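To: sturville-health-info
From: Patient Information Office, Sturville Regional Health Service
Date: 13 Apr 2022
Subject: Re: Wording on daily use of allergy tablets (spring leaflet)

Dear list members,

Thank you to the Urnitz pharmacy for the message quoted below. The office has also received comments by phone from Wenum and in writing from the Marciniak Clinic, and this reply is intended to answer all three.

> The draft leaflet tells readers that allergy tablets "may cause
> drowsiness" and leaves it there. At our counter we see people
> who have taken the same tablet every day for years, some for
> hay fever and some plainly to get to sleep. They do not regard
> themselves as drowsy and they skip over the warning. Could the
> leaflet (a) say which tablets are meant, (b) say something
> about daily use, and (c) drop the sentence on alcohol, which
> repeats what is on the box? We would also ask whether the
> nasal spray section can be moved forward.
>
> Urnitz pharmacy, front counter

On point (a), we agree. The draft treated all antihistamines as a single group, and that is not accurate enough for a public leaflet. The revised text will separate the older products, such as diphenhydramine and chlorpheniramine, from the newer ones, such as loratadine, fexofenadine and cetirizine. The older products commonly cause sleepiness. The newer ones do so much less often, although cetirizine makes a certain number of people sleepy and the leaflet should not promise otherwise. Ingredient names will be printed in bold and brand names will be left out, as in all of our publications. Readers will be asked to check the active ingredient on the box, including on cold and flu products and on anything sold for nighttime use. Several of these contain an older antihistamine that the buyer may not be expecting.

On point (b), the office has given this more thought than the length of the new section will suggest. In last year's reader survey we received 635 completed forms, and 317 of those stated that the person took an allergy product every day during the season. The form did not ask which product, and we draw no conclusion from it beyond the fact that daily use is common among people who read our leaflets. The question will be split in two when the form is next printed.

The proposed wording is as follows:

"Many people take an allergy tablet every day in season. For most adults the newer tablets are suitable for this. The older tablets are usually not the best choice for daily use. They can leave you slower and less alert the next morning, even if you do not feel sleepy. They can also cause a dry mouth, constipation, blurred vision or trouble passing urine. If you have been using an older tablet to help you sleep for more than two weeks, please talk to your pharmacist or doctor."

The Marciniak Clinic has asked that older adults be mentioned separately. We accept this. Confusion and falls are a recognized concern with the older products in that age group, and one sentence will be added directly after the passage above. A second sentence will advise people with glaucoma or an enlarged prostate to ask before buying. The clinic also suggested a table of doses. We would prefer not to include one — the box and the pharmacist are the correct sources, and a table goes out of date.

On point (c), the sentence on alcohol will stay. It is short, and the survey comments show that readers do not always keep the box.

The nasal spray section will move to page two. Steroid sprays are often the more effective choice for a blocked nose, but they need regular use and may take several days to reach full effect. Readers who try a spray once and put it away should find that information before they reach the tablets. Wenum has pointed out that the drawing of how to hold the spray shows it aimed at the middle wall of the nose. It should be aimed slightly outward, and the drawing will be corrected.

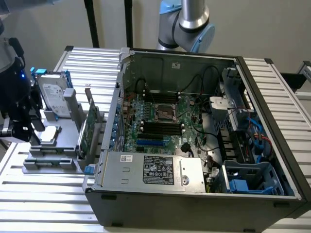 Reduced alertness needs a plainer explanation than the draft gave it. Driving and heavy machinery are named on every box, and readers who do neither tend to assume the warning is meant for someone else. Wenum's suggestion was to add small, exact work, and we have adopted it: a person with the side panel off a desktop computer, handling the lever at the processor socket or the small white latches at the ends of the memory slots, also depends on steady attention. The same sentence will mention cooking and looking after young children. It will close with the advice to wait and see how a new tablet affects you before doing any of these things.

The remaining matters are practical. The print order is for more than 2000 copies, to be shared among the 4 distribution points on the usual basis. Any counter that needs a different share should write to the office directly, not to the list. The large-print version will follow in May. Stocks of the earlier edition should be recycled once the new one has arrived, as the two differ on daily use and should not be on display together.

Further corrections to the wording are welcome up to the day the text goes to the printer — please quote the sentence concerned in full and give the replacement you would like to see. Questions about an individual patient's medicines should not be posted here.

Patient Information Office
Sturville Regional Health Service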